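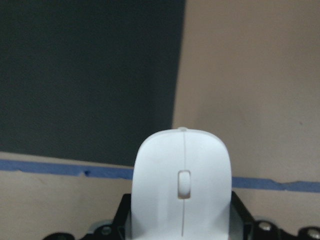
I've been keeping a sourdough starter for three years now and I still talk to it in the mornings, which my neighbour Puspita Kusuma heard through the kitchen window once and has been very kind about. My starter lives in an old honey jar beside the kettle. It gets a spoonful of rye and a spoonful of plain white, tap water that's sat out overnight, and a good stir with the handle of a wooden spoon (a chopstick does the job too).

My first loaves were awful, I'll say that up front! Flat, grey, sour enough to make your eyes water. I was following a recipe that wanted the dough on the bench for ten hours, and it was written by someone in a far colder kitchen than mine. In summer my dough is ready in under five. Now I watch the dough and ignore the clock, and when it's puffed up and wobbles if I nudge the bowl, in it goes.

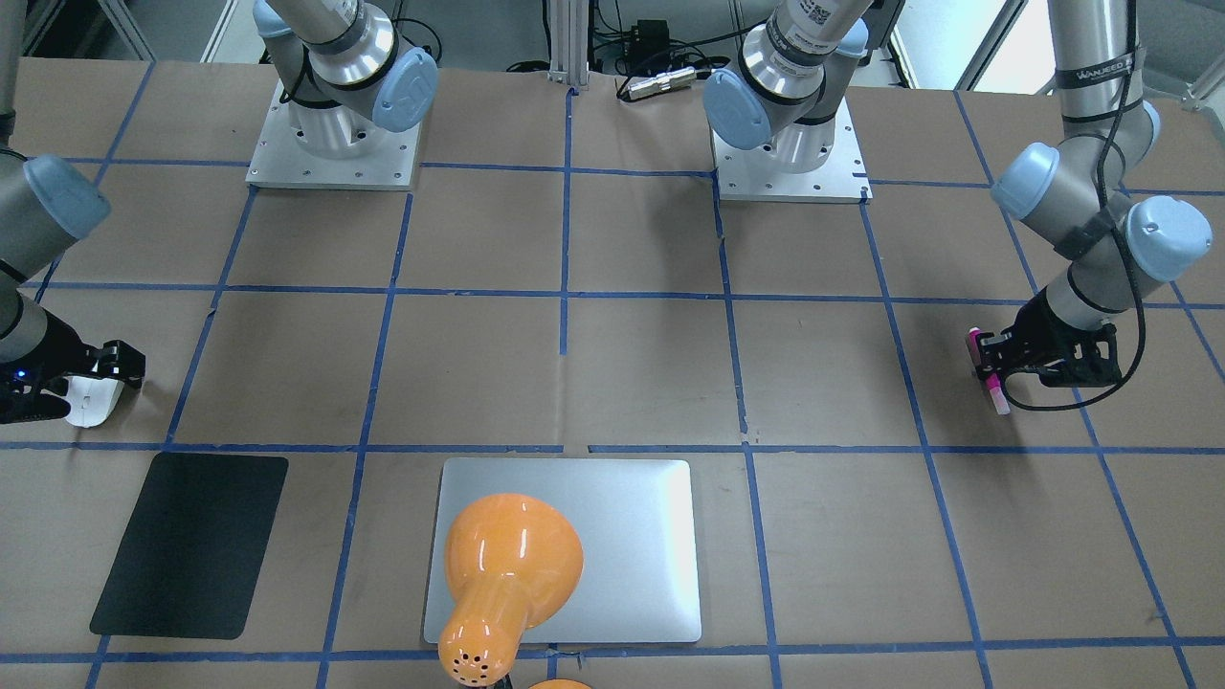

*Brown paper, blue tape and two robot arms.*

Flour is where I've turned into a proper bore. I buy mine from Howlader, a little mill shop a good drive out of town, and I come home with the back seat full. Their wholemeal smells like a paddock after rain and drinks up far more water than anything from the supermarket, so if you switch, hold a splash back and add it slowly. For an everyday loaf I use 1000 grams of flour all up, mostly white with a few handfuls of wholemeal, and that makes two good-sized loaves. One for us, and one for whoever's favourite neighbour I'm trying to be that week.

Larasati Nugroho taught me to shape. She'd been at it for years before we met and her hands hardly seem to touch the dough – a fold, a turn, a little drag towards her across the bench, done. Mine took most of a winter to stop looking like a collapsed beanie. Wet hands helped, and so did using less flour on the bench than I thought I needed.
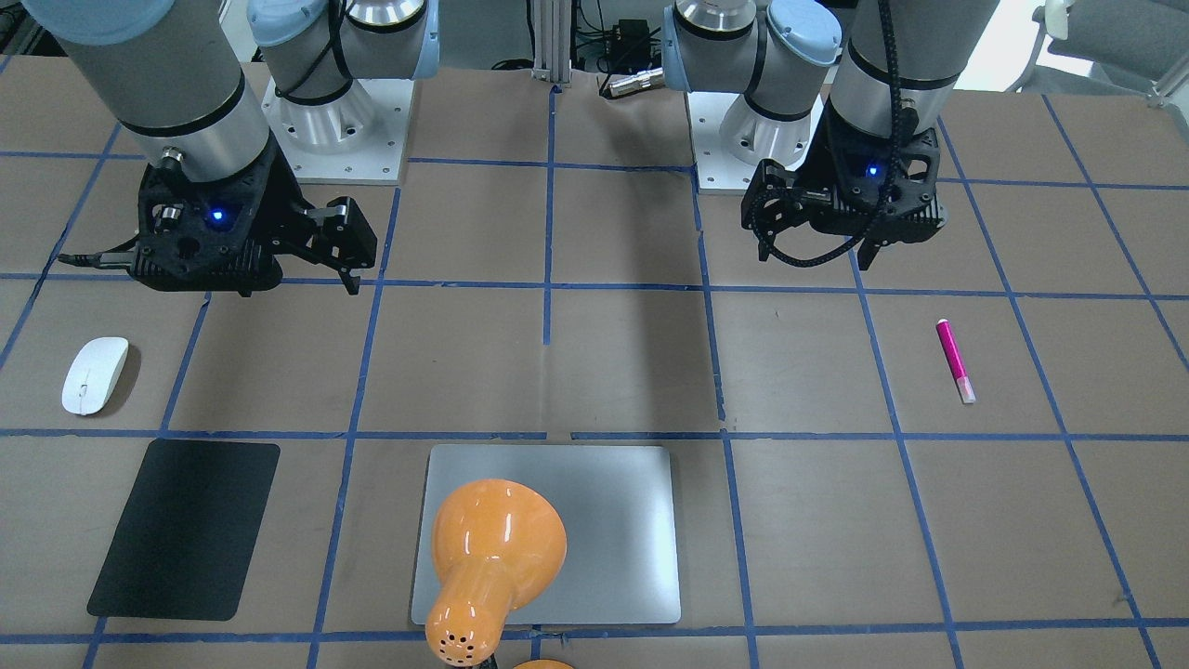 *Both arms over the taped grid.*

I bake in a cast iron pot with the lid on for the first half, then lid off until the crust is the colour of strong tea. Go darker than feels polite! All that flavour is in the crust, and a pale loaf goes leathery by dinnertime. Then you have to leave it alone for an hour, and I'm hopeless at that part. I've burnt my fingers and squashed the crumb more times than I'd like to admit, with the butter already out and going soft on the bench.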